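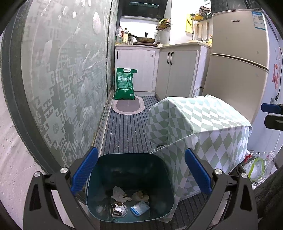 Slide 1. Kitchen bin with used tissues.

May
By Rekha Lodhi, Emmont Institute for Household History
Reading time: 1 minute

Good afternoon. On behalf of the Institute, I welcome you to this session on household waste in Emmont.

Slide 2. The town's first paid collection dates from 1852. Carts served 155 homes, and ashes made up most of each load. Read the council minute aloud.

Slide 3. Paper was seldom thrown out. It was burned or sold to the rag dealer on Hastis Street. Pause for the map.

Slide 4. Introduce Leszek Witkowska, who will present the account books.

Contact: Wilma Moffat, Events Office | © Emmont Institute for Household History | Back to top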